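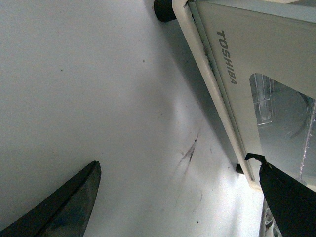
The Toshiba bench from the wrist camera, fingers open, with the scuff marks between them.

Clean the Table Before You Touch the Code

Mon 24 December

I look after one robot cell. It has an arm on a pedestal, a two-finger gripper with a small camera at the wrist, a white work surface, and a microwave oven that the arm is supposed to open, load and close. The cell belongs to Imaleo, the gripper is a Skevero, and the software that runs the jobs is Modileo. My opinion, after looking after it through a good many breakdowns, is that most cells like ours are maintained in the wrong order. People start with the software and get to the furniture last. It should be the other way around.

Take the white surface. There is a patch of dark gray scuffing on ours, thin streaks running at a slant, and a few tiny specks elsewhere. To a person walking past it is a slightly dirty table. To a camera mounted a hand's width above it, a dark streak on a pale background is the strongest edge for some distance in any direction. Modileo finds objects by looking for edges, and we set it up that way ourselves in May.

In the fall we had a run of bad picks. The arm would come down over bare surface, close on nothing and report a missing part. The log for that week had 1837 entries, and I read more of them than I want to admit. We changed the detection threshold. We changed it back. We recalibrated the camera, and then recalibrated it again with the other target board. Two days went into this. Then the surface was scrubbed with melamine sponge and the false picks stopped. The marks come back, naturally. Gripper fingers touch the surface, things get pushed along it, and a month later you can see where. So now the surface is on the maintenance sheet, and I would put it on the first line of any sheet like it.

The second thing is the microwave. It stands on small black rubber feet. Rubber feet are made for a kitchen, where the worst thing that happens is somebody shutting the door too hard. A robot arm pulls on the same spot at the same angle all day, and an appliance on rubber feet will creep. Ours moved 9 millimeters over one long series of door cycles. That is plenty to put a fingertip on the front panel instead of where you want it, and the arm does not know the difference until the force limit trips.

The answer from the software side is always that the camera can find the appliance before each cycle and correct for the drift. It can. We run it that way some days. But every correction has an error of its own, and it takes time, and it hides the fact that something is moving that should be standing still. I would rather have two aluminum stops screwed to the table behind the appliance. They cost less than a lunch. If the machine has moved, I want the job to fail loudly so I can find out what pushed it.

Grime is the third thing, and people laugh at this one. The front of our oven has a raised off-white border with a seam along its inner edge, and the dirt settles in the groove. The plastic has gone a bit yellow too. When we taught the locating routine, it picked that seam as one of its reference lines. A seam with dirt in it is a darker line than a clean seam. So the routine had partly learned the dirt. After a good cleaning with a soft brush the match score dropped, and a person new to the cell could easily have concluded that cleaning did harm. What it meant was that the reference should have been taught on a clean appliance to begin with. Clean first, teach second. If you taught it dirty, clean it and teach it again.

Now the gripper. The fingers on ours are black, which is a good choice against a white table and a poor one in the shadow under an appliance, where black on dark gray is all the camera gets. There is a bent tab near the tip of the right finger. It should be checked every 200 cycles by hand, with the power off, by pushing it sideways with a thumb. The Skevero sheet we were handed with the gripper asks for 400. I halved the number after the second time a screw backed out, and have seen no reason to go back.

I do have some sympathy for the other view. The integrator who built our cell, Dimitriou, argued from the start that a robot which needs a spotless table and a bolted-down oven has not been finished. Real kitchens are dirty and real appliances wander. If the goal is a machine that copes, then tidying everything up for it is cheating. I agree with that as far as it goes. When we test for dirt, we should test for dirt: put a known mark in a known place and write it down. A stain that has been growing since summer with no record of when it appeared teaches you nothing, and it ruins the comparison between this month and last.

The trouble is partly who gets the job. Changing a threshold is done at a desk and gets a line in the change log. Wiping a table is done standing up and gets no line anywhere. So the first is counted as engineering and the second as housekeeping, and the second is left for whoever is around. I would give both to the same person and both a line in the log, with the date and what was used. Ours has had one since the bad picks.

The stops go in after the holiday. The surface is due again the same week.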